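Wotthorpe Student Travel Pilot
Progress report to Prilgate
Prepared by Kuo-hua Chiu, Zastier
Sat 4 March

1. Status

The booking platform is live for group travel and on schedule for the spring break departures. Spending is within the approved budget. One item, the refund workflow, is behind plan and is covered in section 4.

2. Bookings to date

Confirmed bookings stand at 801, counted from the opening of sales in December. A booking is counted once the deposit has cleared and the traveler has accepted the terms. Held seats and waitlist entries are left out. Under the old spreadsheet process these were mixed with paid seats, so totals from before the pilot should not be compared with the figure given here.

The largest single group is 162 travelers, booked by one campus organization over several days. It was the first real test of split payment, where each traveler pays a share against one group contract. All shares were matched to the contract without manual entry. Two payers used a different name from the one on the roster, and these were fixed by support.
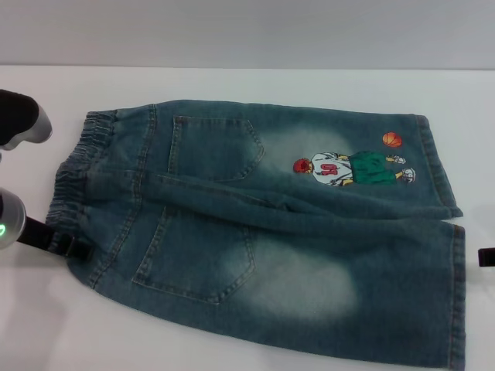
Event add-ons (day trips, concert entry, airport transfer) are sold on the same checkout page. Transfers sell well. Day trips are weaker, and the exit data show that most users leave the add-on page before the day trip list loads. The list has been moved up and page weight reduced. Results will be in the next report.

3. Campus representatives

There are 84 active representatives, each with a tracked referral link. Commission is calculated weekly and paid after the cancellation window closes. The earlier rule paid at deposit and led to clawbacks, which took up staff time and caused complaints. No clawbacks have been needed under the new rule.

4. Refund workflow

Partial refunds on group contracts still require a manual step by finance. The payment processor returns one reference for the whole contract, and our ledger needs one per traveler. A mapping table has been written and is in testing. Release is now planned 6 weeks later than the original date. Until then, finance handles partial refunds in a daily batch.

5. Next period

Work will cover release of the refund mapping, a roster import check for name mismatches, and a load test of the Kuo checkout module ahead of summer sales. We request no change to the funding schedule. Prilgate's approval is needed on the revised refund date before the test period closes.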